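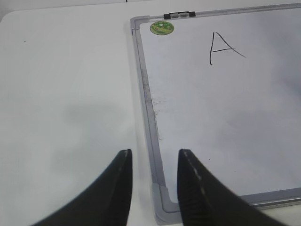

Ghosting along the frame rail, framed whiteboard

Lolellow
Posted 5/7/23
Whiteboard with an aluminum frame, gray plastic corners, lying flat on a white table. Gray streak down the inside of the left rail, could be old ink or dirt. A dry eraser does not reach it. The A in black marker is a fresh test stroke and wipes clean. What gets residue out of that edge without soaking the backing?

Kodby
Isopropyl on a folded cloth, run along the rail with a plastic card behind it. Keep the board flat or tilt the rail down so liquid does not run under the lip.

vanden_813
Disagree on the alcohol. On painted steel it dulls the surface after repeated use and then everything ghosts. Water with a drop of dish soap, then a dry cloth. Alcohol only if that fails.

Kodby
I have used it on two boards for seven years. No dulling.

vanden_813
Are those enamel? Enamel does not care. Painted does.

Lolellow
No idea which. Magnets hold, if that helps.

vanden_813
Both hold magnets. Assume painted.

Inga
Take the black clip off the top rail before you tilt it. Also, is the round green sticker staying? Solvent will creep under the rim and lift it.

Lolellow
Sticker can go. Same method?

Inga
Hair dryer on low, peel from one side, soap for the glue. No blades.

Kodby
There is a tiny dark dot low on the board too. If a fingernail catches on it, it's a chip and no cleaner will help.

Lolellow
Will check. Trying soap first, alcohol second.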